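Biduler에서 손목 카메라와 평행 그리퍼 설정하기

작성: Nhi Cù
최종 수정: 30/09/2018

이 문서는 Dilbridge 셀의 시뮬레이션 모델에 Watent 평행 그리퍼를 붙이고, 손목 카메라를 그리퍼 뒤쪽에 고정한 다음, 화면과 동작이 맞는지 확인하는 순서를 정리한 것이다. 팔 모델은 이미 불러와서 관절이 움직이는 상태라고 가정한다. 팔 쪽 설정은 Tâm Phùng이 쓴 「팔 모델 불러오기」 문서에 있으니 아직 하지 않았다면 그쪽을 먼저 끝내고 온다.

작업은 전부 Biduler 안에서 한다. 실제 셀에는 연결하지 않는다. 실제 제어기 주소가 프로젝트에 남아 있으면 실행 버튼을 누를 때마다 연결을 시도하면서 창이 한참 멈춘다. 연결 탭에서 주소를 지우고 시작한다.

준비할 것

- 팔 모델이 들어 있는 프로젝트 파일
- Watent 그리퍼 모델 폴더(형상 파일과 관절 정의 파일이 같은 폴더에 있어야 한다)
- 셀 배치 파일. 작업면과 상자 위치가 들어 있다.
- 손목 카메라 설정 파일. 없으면 5단계에서 새로 만든다.

프로젝트 파일은 복사본을 만들어 작업한다. 그리퍼를 한 번 붙이고 저장하면 되돌리기 목록이 비워지기 때문에, 잘못 붙였을 때 원본이 없으면 팔부터 다시 불러와야 한다.

1단계. 단위와 좌표축 확인

프로젝트 설정을 열고 길이 단위를 본다. 셀 배치 파일은 밀리미터로 저장되어 있고 그리퍼 모델은 미터로 저장되어 있다. 프로젝트 단위를 밀리미터로 두고, 그리퍼를 불러올 때 나오는 창에서 원본 단위를 미터로 지정한다. 자동 감지는 쓰지 않는다. 자동 감지를 켜 두면 형상만 변환되고 관절 이동 범위는 그대로 남는 경우가 있다. 겉모양은 멀쩡한데 손가락이 거의 움직이지 않는다면 이 문제다.

좌표축은 Z가 위를 향하는 설정을 쓴다. 도구 좌표계의 Z는 플랜지에서 바깥으로 나가는 방향이다. 두 가지를 혼동해서 그리퍼가 팔 안쪽으로 박혀 들어가는 일이 제일 흔하다.

2단계. 그리퍼 붙이기

장치 목록에서 팔의 마지막 링크를 고르고 「하위 장치 추가」를 누른다. 그리퍼 폴더를 지정하면 미리보기가 나온다. 여기서 몸체 하나와 손가락 두 개가 따로 잡혀 있는지 목록으로 확인한다. 손가락이 몸체와 한 덩어리로 묶여 있으면 관절 정의 파일을 읽지 못한 것이다. 폴더 경로에 한글이나 빈칸이 있을 때 그런 일이 생긴다. 경로를 바꾸고 다시 불러온다.

목록이 맞으면 확인을 누르고 부착 위치를 입력한다.

- 위치: X, Y 모두 0. Z에는 어댑터 두께를 넣는다. Dilbridge 셀의 어댑터는 18 mm다.
- 회전: 우선 모두 0으로 둔다.
- 부착 방식: 고정

회전은 나중에 카메라 화면을 보면서 맞추는 편이 빠르다. 셀마다 플랜지의 기준 핀 위치가 달라서 도면 값만 믿으면 한 번은 어긋난다.

3단계. 손가락 관절 묶기

두 손가락은 각각 직선 관절로 들어온다. 그대로 두면 한쪽만 움직일 수 있으므로 서로 묶어야 한다.

왼쪽 손가락을 주 관절로, 오른쪽 손가락을 종속 관절로 지정하고 비율은 -1로 한다. 여기서 왼쪽과 오른쪽은 그리퍼를 뒤에서, 그러니까 몸체 쪽에서 손가락 끝을 바라볼 때의 방향이다. 모델 안의 관절 이름은 finger_a와 finger_b로 되어 있고 어느 쪽이 왼쪽인지 적혀 있지 않다. 슬라이더를 움직여 보고 정한 다음 이름을 바꿔 둔다.

비율 부호를 틀리면 두 손가락이 같은 방향으로 나란히 밀려간다. 부호를 고친 뒤에는 「초기 자세로」를 눌러야 어긋난 위치가 풀린다.

완전히 연 상태와 완전히 닫은 상태를 각각 open, close라는 이름으로 저장한다. 대문자를 쓰면 La 스크립트에서 찾지 못한다.

4단계. 충돌 형상 정리

불러온 직후에는 화면용 형상이 그대로 충돌 검사에 쓰인다. 손가락은 끝으로 갈수록 좁아지는 모양이라 면이 많고, 이대로 돌리면 느리다. 몸체는 상자 하나로 바꾸고, 손가락은 볼록 형상으로 바꾼다. 손가락까지 상자로 바꾸면 안 된다. 비스듬한 끝부분이 상자에 묻혀서 실제로는 닿지 않는 자세에서도 충돌이 난다.

몸체 옆에 튀어나온 작은 부분은 상자 밖에 남는다. 이 부분은 작은 상자를 하나 더 만들어 덮는다. 빠뜨리면 팔이 벽 가까이 갈 때 옆면이 긁히는데도 검사에는 걸리지 않는다.

패드는 손가락과 다른 재질로 분리한다. 마찰 값은 패드에만 주고 손가락 본체에는 기본값을 둔다. 패드와 손가락 본체 사이의 충돌 검사는 꺼 둔다. 켜져 있으면 시작하자마자 손가락이 떨린다.

충돌 형상을 바꾼 뒤 손가락을 닫아 보고, 두 패드가 맞닿는 순간에 접촉 표시가 뜨는지 본다. 미리 뜨면 볼록 형상의 여유 값이 너무 큰 것이다.

5단계. 손목 카메라 만들기

카메라는 그리퍼가 아니라 팔의 마지막 링크에 붙인다. 그리퍼에 붙이면 그리퍼를 교체할 때 카메라 설정도 같이 지워진다. Tâm Phùng이 3월에 그리퍼를 바꾸다가 카메라 설정을 통째로 날린 뒤로 이 셀에서는 이렇게 하고 있다.

장치 목록에서 마지막 링크를 고르고 「센서 추가」, 「카메라」 순서로 들어간다. 입력할 값은 다음과 같다.

- 초당 프레임: 30
- 가까운 쪽 절단 거리: 2 mm
- 먼 쪽 절단 거리: 3000 mm
- 그림자: 켬
- 자동 노출: 끔

가까운 쪽 절단 거리를 기본값으로 두면 그리퍼 몸체의 윗면이 잘려서 속이 들여다보인다. 화면에 몸체가 이상하게 뚫려 보이면 위치를 옮기기 전에 이 값부터 본다.

카메라 위치는 몸체 바로 뒤, 조금 위로 잡는다. 방향은 손가락 끝을 향하게 하되 아래로 너무 숙이지 않는다. 숙이면 몸체가 화면을 다 차지하고 손가락 사이가 좁게 보인다. 값으로 맞추기 어려우면 카메라 화면을 따로 띄워 놓고 이동 핸들을 조금씩 끌면서 맞춘다.

6단계. 조명 맞추기

기본 조명은 카메라와 같은 방향에서 들어온다. 이 상태에서는 두 손가락이 똑같이 밝아서 입체감이 없고, 회전이 뒤집혀도 알아채기 어렵다. 기본 조명을 끄고 방향 조명을 하나 추가한다. 확인용 자세에서 카메라 화면의 왼쪽 위로부터 빛이 들어오도록 방향을 잡는다.

조명은 셀 좌표계에 고정한다. 카메라에 붙이면 팔을 움직여도 명암이 그대로라서 조명을 따로 둔 의미가 없다.

주변광은 낮추되 0으로 하지는 않는다. 검은 몸체는 주변광이 없으면 면과 면의 경계가 전부 사라진다.

7단계. 카메라 화면 확인

팔을 확인용 자세(check_wrist)로 보내고 그리퍼를 open으로 연다. 잡고 있는 물체가 있으면 먼저 지운다. 그런 다음 카메라 화면에서 다음을 본다.

몸체는 화면 아래쪽에 넓게 깔리고, 두 손가락은 그 위로 벌어져 서 있어야 한다. 손가락이 아래를 향하고 있으면 카메라가 뒤집힌 것이니 카메라의 Z 회전에 180도를 더한다. 몸체 윗변이 약간 기울어 보이는 것은 이 자세에서 정상이다.

손가락 사이로는 갈색 배경이 그대로 보여야 한다. 이 틈에 회색 얼룩 같은 것이 떠 있으면 4단계에서 만든 충돌 형상이 렌더링 대상에 들어가 있는 것이다. 충돌 형상의 표시 항목을 끈다.

밝기는 왼쪽 손가락의 안쪽 패드를 기준으로 잡는다. 패드는 밝은 회색으로 뚜렷하게 보이고 오른쪽 손가락은 그보다 어두워야 한다. 양쪽이 같은 밝기라면 6단계에서 기본 조명이 꺼지지 않았다. 패드가 하얗게 날아가서 손가락 가장자리와 구분되지 않으면 방향 조명의 세기를 낮춘다.

베이지색 면은 화면 왼쪽 위에 걸린다. 이 면이 오른쪽에 나오면 셀 배치 파일의 좌우가 바뀐 것이고, 전혀 나오지 않으면 배치 파일이 빠졌거나 팔이 확인용 자세에 있지 않다.

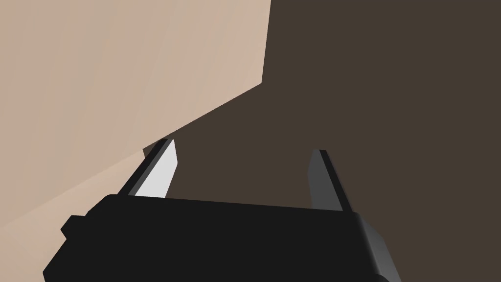 8단계. 여닫기 시험

화면이 맞으면 동작을 본다. 실행을 누르고 La 콘솔에서 close를 보낸 다음, 멈추면 open을 보낸다. 콘솔에 완료 표시가 나오기 전에 다음 명령을 보내면 앞의 명령이 취소된다.

닫힐 때 두 손가락이 가운데에서 만나는지 카메라 화면으로 확인한다. 한쪽으로 치우쳐 만나면 3단계의 초기 위치가 서로 다르게 저장된 것이다. 두 관절의 초기 위치를 같은 값으로 맞추고 open을 다시 저장한다.

명령을 보냈는데 손가락이 전혀 움직이지 않을 때는 다음 순서로 본다.

- 콘솔에 「대상 없음」이 나오면 자세 이름의 철자를 확인한다.
- 콘솔에 완료가 바로 나오면 단위 문제다. 1단계로 돌아간다.
- 아무 응답이 없으면 실행이 일시 정지 상태인지 본다.

다 닫힌 뒤에도 패드끼리 파고드는 것처럼 보이면 접촉 강성을 올린다. 한 번에 크게 올리면 손가락이 튕기므로 조금씩 올리면서 닫기를 반복한다.

9단계. 저장과 내보내기

여닫기까지 문제가 없으면 그리퍼를 연 상태로 되돌리고 저장한다. 닫힌 상태로 저장하면 다음 사람이 프로젝트를 열었을 때 그 위치가 초기 위치로 잡힌다.

카메라 설정은 프로젝트와 별도로 내보낸다. 센서 메뉴에서 「설정 내보내기」를 누르고 파일 이름에 셀 이름을 넣는다. 조명은 내보내기에 포함되지 않으므로 방향과 세기를 메모 칸에 적어 둔다.

7단계의 카메라 화면도 한 장 저장해서 같은 폴더에 넣는다. 모델을 새 버전으로 바꿀 때마다 같은 자세로 보내서 비교한다.

모델을 갱신한 뒤 다시 볼 항목

그리퍼 모델의 새 버전을 받으면 처음부터 다 할 필요는 없다. 형상만 바뀌었다면 4단계와 7단계를 다시 하면 된다. 관절 정의까지 바뀌었다면 3단계부터 다시 한다. 어느 쪽인지는 모델 폴더의 변경 기록에 적혀 있다.

Biduler 자체를 업데이트한 경우에는 그림자와 자동 노출 항목이 기본값으로 돌아가 있을 수 있다. 카메라 화면의 밝기가 저장해 둔 것과 다르면 조명을 만지기 전에 이 두 항목을 먼저 확인한다.

셀 배치를 바꾼 사람은 check_wrist 자세에서 팔이 어디에도 닿지 않는지 검사하고, 닿는다면 자세를 새로 저장한 뒤 Tâm Phùng에게 알린다.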